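Nellorwood Community Forum > Tinkering and Tech > General chat
Topic: Can a machine clear the table yet?

wumgate_aleksi
07/04/2026, 7:42 pm
OK, I need somewhere to put this because my family has stopped listening. I've been spending my evenings on robot arms and household chores, small ones, the stuff we do without looking. Putting things on plates, taking things off plates, wiping up after. I'm more excited about it than I've been about anything since I got the old lathe going!

My claim, and please have a go at it: simple kitchen pick-and-place is close enough now that we should stop talking about it like science fiction. I don't mean a butler. I mean "move the corn from here to there" on an ordinary shiny table under ordinary lights.

Aleksi Mäkelä

costache_fan
Close enough for who? I'd love one but I've been hearing "close" since I was in primary school.

Relu M
I run the packing benches at Damimport so I'll bite. We trialled an arm in February for putting boxed fittings into trays. Same box, same tray, same spot on the bench every time, and it was great. It did 131 trays on its best shift and I was grinning like a kid. Then somebody moved the tray over by the width of a hand and it spent its time carefully placing boxes on the bare bench.

So my answer is yes for shop floors if you can hold everything still, and no for kitchens, where nothing holds still, least of all the people.

wumgate_aleksi
Relu, was that one running with a camera, or just taught positions?

Relu M
Taught positions. There was a camera option but it would have been over 2,000 extra and the boss laughed.

wumgate_aleksi
Right, so that's a different animal! With taught positions the arm has no idea whether there's a tray there or not. What I'm on about is the kind that looks before it reaches. Putting two up so we're all talking about the same job.

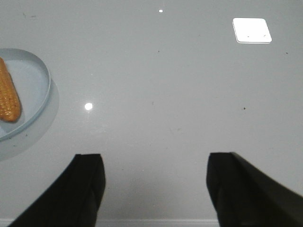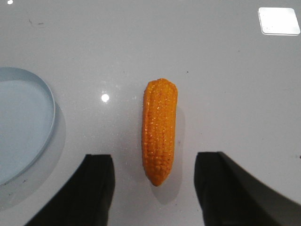 Corn on the plate in the first one, corn on the bare table in the second.

What gets me about this sort of task is how much is hidden inside it. You have to find the thing, work out which way it's lying, get a finger down either side, close up without shoving it across the table, lift, and let go somewhere sensible. My niece could do it at two and I couldn't write down how she did. Every one of those steps used to be its own research paper, and now people are getting them in one go from a few evenings of demonstrations. I think that's marvellous and I won't be talked out of it.

MaysounB
I will have a try at talking you out of it, in a friendly spirit :)

It's toy corn, Aleksi. Toy corn is hard, it's dry and it's the same every time you pick it up. Come to my place and have the arm pick up a real cob with butter on it. Or a poached egg. Or half a glass of juice that one of my boys has left right on the edge of the bench. I cleaned kitchens for years and the hard part was never moving a thing from A to B. You walk in and decide what's rubbish, what's somebody's lunch and what's soaking on purpose.

wumgate_aleksi
The deciding part, I give you completely. The butter I'd love to see tried. Somebody must have a washable gripper.

V. Hegedűs
Shiny tables are a harder test than Maysoun gives credit for. I used to look after inspection cameras and glare was the bane of my life. You get a white blob off an overhead light and the software is convinced it has found a part. We ended up putting matte black sheet over everything. If a system copes with lamps shining back off the surface and soft shadows everywhere, I'm more impressed by that than by the grab.

Relu M
Vilmos is right about glare, we had to turn off half the lights over one bench for the barcode reader. Still not sold on kitchens though.

costache_fan
What about speed? My cousin sent me a clip of one folding a towel and I made a cup of tea and drank it before it finished.

wumgate_aleksi
Slow, yeah. But do I care if it takes all night, if it's done when I get up? The dishwasher is slower than me washing by hand and I'm not giving that back.

MaysounB
The dishwasher doesn't have elbows and I don't have to keep the cat away from it.

V. Hegedűs
Speed matters less than how often it needs rescuing. If it gets 146 out of 150 that sounds lovely, until you work out it means coming back to four things on the floor. On a line you have someone standing by. At home that someone is you, in your pyjamas.

Relu M
That's the number I'd want before anything else. Ours stopped 3 times in an average shift and each stop ate ten minutes.

Cornel_U
Just read the whole thread. I'm with Aleksi on the direction and with Maysoun on the timing. My mum has bad arthritis and for her the bar is way lower than any of you are setting. If an arm bolted to the table could pass her a plate, slowly, and miss now and then, she'd have it tomorrow. She doesn't need it to know what's soaking.

MaysounB
Cornel, that's a fair point and it's changed my mind a bit. For your mum, yes. For my kitchen, no!

wumgate_aleksi
I'll take a bit! Cornel, how far can she reach comfortably, and is it heavy plates or does she use the light plastic ones? Makes a big difference to what size of arm you'd be looking at.

Cornel_U
Light ones mostly. I'll measure the reach on the weekend and post it.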